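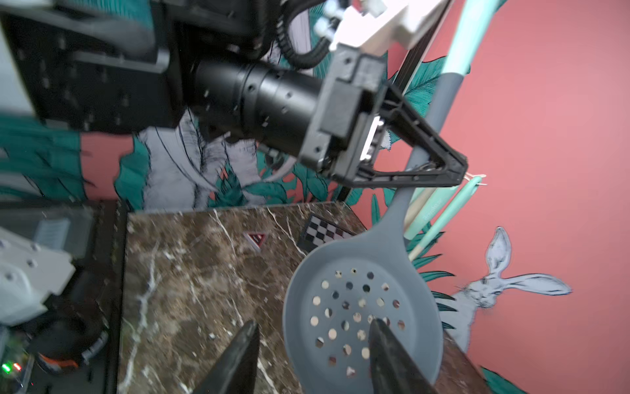

A gray slotted spoon and a brown marble counter.

I'll say it – stop making beginners knit a scarf first. My first one took me until November and I nearly quit for good. A hat is done in a weekend, and you learn decreases while you're still excited! My friend Embla swears by scarves (she's made eight, bless her), but I've watched too many people give up at row six.

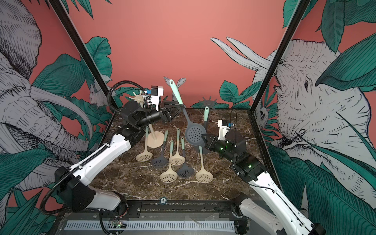

Do I need circular needles for a first hat?
Flat is fine. Knit it on straights and sew up the side – mine has a wobbly seam and I wear it all winter.

© 2022 Embla Dahlgren & Simão Leitão | Contact | Back to top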